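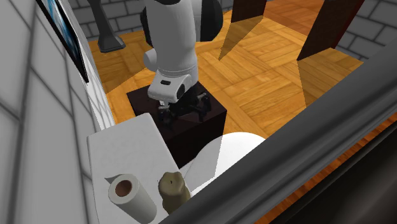
Thérèse Fehr wrote on 3 January 2023:

> The spec for the Kaltby ground floor calls for a soft joint at the
> perimeter and nothing in the field. The longest run is 21 feet,
> north to south, with full sun through the south glazing from
> mid-morning on. The installer says the perimeter joint is enough
> at that length. I am inclined to add one in the field but I don't
> want to pay for a second layout drawing if the list thinks it's
> a waste. Also: does the joint have to land on the saw cut in the
> slab? The saw cut is not parallel to anything I care about.

Second question first. Yes, if the tile is bonded directly to the slab. A saw cut is there so the slab will crack along it, and it keeps opening and closing after the crack forms. Tile bonded across it will crack or let go along the same line, usually a little to one side where the bond is weakest. Your choices are to line the soft joint up with the cut, or to put down a crack isolation membrane and move the joint to the nearest grout line. Read the membrane data sheet for how far the joint may be offset. They differ, and some allow no offset at all. A cut that runs at an angle to the tile is the usual argument for the membrane.

We had the same condition at Bronby. The floor was 500 square feet of dark porcelain over a slab poured the previous November, and the cut ran diagonally under the entry. The first installer ignored it. The replacement went down over membrane, with the joint stepped to the grout line, and I have heard no complaints.

On the first question, I would add the field joint. A dark tile in direct sun gets a good deal warmer than the slab under it, and the strain goes into the mortar bed. A length that is fine in a north room can be too much behind south glass. I'd set the limit for sunlit interior areas well below 21 feet and treat that run as two panels. Place the joint near the middle, on a grout line, and carry it straight through to both walls. A joint that stops short of the wall gives you a crack from the end of the joint to the wall.
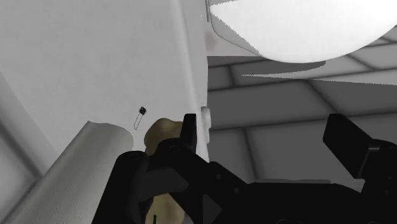
Dark gray floor tile, right, next to a light gray surface.

Contrast of the filler matters more on dark floors. Sealant that looks like a match in the tube often cures a shade lighter than the grout, and it picks up dust. Ask for a cured sample strip laid beside a cured grout sample, and look at both under the lighting you will have. At Vasthorpe the owner rejected two colors from the printed chart and accepted the first one he saw cured.

Other points, in no order:

Keep grout and mortar out of the joint for its full depth. If you scrape out only the top and fill over hard grout, you have a stripe of sealant and no joint. Check this before the sealant goes in. It cannot be checked afterward without cutting.

Use backer rod where the depth allows, bond breaker tape where it doesn't. Sealant stuck to the bottom of the joint as well as the sides tears early.

The perimeter gap has to be open behind the baseboard. I have pulled base and found the gap packed with thinset more often than I have found it clear.

For cost, the field joint on a run like yours should come to around 200 dollars in labor and material if it is decided before layout. I don't have a number for cutting it in later.

You don't need a second layout drawing. Mark the joint on the existing one with a note giving the width, the filler, and the words "continuous wall to wall," and have the installer initial it.

Is there radiant heat in the slab? Your first message mentioned a manifold in the Fajardo unit but I couldn't tell whether Kaltby has one too. If it does, send the loop layout before anyone fixes the joint position.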